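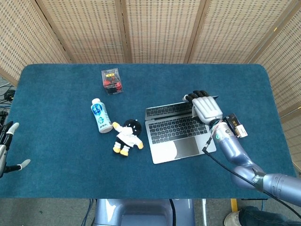 Let the visitors pick the task, was Catrin Watkins's advice after the spring open day, and then pray they don't pick shoelaces.

I take half of it. To run a robot demo at Trament:

1. Lay out a few everyday things on the mat. A bottle, a soft toy and a laptop will do.
2. Try each one 11 times before the doors open. Drop any that fails more than twice.
3. Keep each group to 6 people. The seventh always wants to shake hands with it.
4. Start with the laptop lid. It is slow, but parents love it - they have laptops too.
5. Stop at 2 minutes, while it still looks clever.

Questions about the price go to Hefin Landeg.

Contact Trament Open Days | © Trament | Back to top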